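Robot Software Lab, Handout 5: What the Planner Knows and When It Knows It
Updated 6/30/23

OK, picking up where we ran out of time. You all got the Rotley simulator running (mostly!) and a few of you asked why the task planner keeps making plans that look fine on paper and then fall over the second the perception node publishes anything. So let's go through that slowly, because the homework leans on it.

The planner doesn't see pixels. It sees a list of facts, and every fact came from somewhere. When I write on(pot, counter) on the board, some piece of code had to decide there was a pot, decide there was a counter, and decide the first one was touching the second. In the kitchen we load for the homework that sounds easy, and for the pot it is. It's big and it's right at the near end of the counter. The little bottles farther back are a different story.

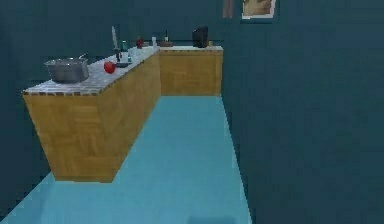 So, object confidence. Each detection in the Bredetti message has a label, a pose and a score, and the starter code throws away anything under the cutoff. Please don't just lower the cutoff until your favorite bottle shows up! I did that myself back in April and spent an evening chasing a "mug" that was a piece of wall. Keep the weak detections in a separate list called maybe_objects, and let the planner ask for another look before it commits to a grasp. A look action is cheap. A bad grasp costs you a full reset, and resets are slow on the lab machines.

Next thing, and this one trips up everybody: the view changes when the base turns. If your code treats each new set of detections as the whole world, then the moment the robot faces a window, your planner believes the kitchen counter has stopped existing. I've watched a plan get thrown out and rebuilt 14 times in one run for exactly this reason.

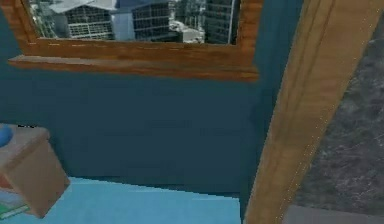 The fix is a memory with an age on every fact. Store the last pose and the step you last saw it, and only delete a fact if you looked at that spot again and the thing wasn't there. "I'm not looking at it" and "I looked and it's gone" are two separate cases, so give them two separate branches in your code (update_belief.py has a stub for each). For the homework, mark a fact as stale after 12 steps. Stale facts stay in memory, they just have to be checked before use.

Oh, and frames. Save everything in the room frame, never the camera frame. The Gounder transform helper does this for you if you pass it the time stamp from the message. Pass it the current time and your objects will slide around whenever the base moves.

What to turn in:
- your update_belief.py
- the log from one full run with seed 16
- a short paragraph on one plan that failed and which fact was wrong

Upload it all through Jostton, same folder as last time. If the log is huge, zip it.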